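5.3 Small-part placement into a divided tray

The claim most often made for low-cost two-arm stations is that they are ready for light sorting and packing at the bench. We tested the claim on the dullest job we could find. At the Xolalpa site, workers put small items into metal trays by hand, one item to a compartment, for several hours a shift. No tool is needed and the training takes a few minutes. If machines can take over shop-floor chores, a job like this should be among the first to go.

We ran the Harach policy without changes and then again after tuning it on 81 demonstrations recorded by an operator at Nokotel. Each trial began with one item on the table. The policy could use either arm or both. A trial counted as a success only if the item came to rest inside the tray, the tray stayed within its starting outline, and both arms had cleared the rim before time ran out. We set the limit at 20 seconds, which is generous. A practiced worker does not need a fraction of it.

Earlier reports on the same policy use a looser rule, under which an item counts as placed once it has crossed the rim. We think that rule hides most of what matters. An item let go above a compartment may land on its edge, bounce out, or stay stuck to a fingertip, and on a real line somebody has to walk over and fix it. We kept both scores in our logs so that readers can compare them, but only the strict score is used in the discussion that follows.

The weak point was the release. Reaching for the item was seldom a problem, and the tuned policy made fewer wasted moves on the way to the tray than the untuned one. Trouble began once both grippers were working close to the rim. The fingers are large next to the item, and when two sets of them meet over the same opening there is little room left for either to back away. In many failed trials one arm waited for the other, moved a short distance, and waited again until the clock ran out. We also saw pinches in which neither gripper would let go first. A person solves this with a small turn of the wrist and does not think about it – the policy has no such habit, and the demonstrations did not give it one.

Shiny metal made things worse. The trays reflect the arms above them, and the wrist and fingers hide much of the opening at the moment when a clear view would help most. Covering the inside of the tray with matte tape improved the release in a side test, but we do not count those trials. Asking a shop to tape its trays moves the work from the machine to the staff, and that cost rarely shows up in published results.

It may be said that more data would close the gap. Perhaps it would. The Urine benchmark, which has 1,000 recorded placements, includes only 15 in which both grippers are inside or above the container together, so the case that troubled us is close to absent from the data most groups train on. Until that changes, we would read high scores on single-arm placement as evidence about single-arm placement and would be slow to stretch them to bench work in general.

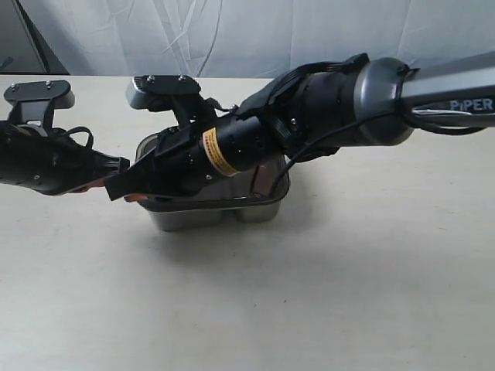

Figure 7. Two grippers close together at the rim of a stainless steel tray, with a small orange object between their fingers.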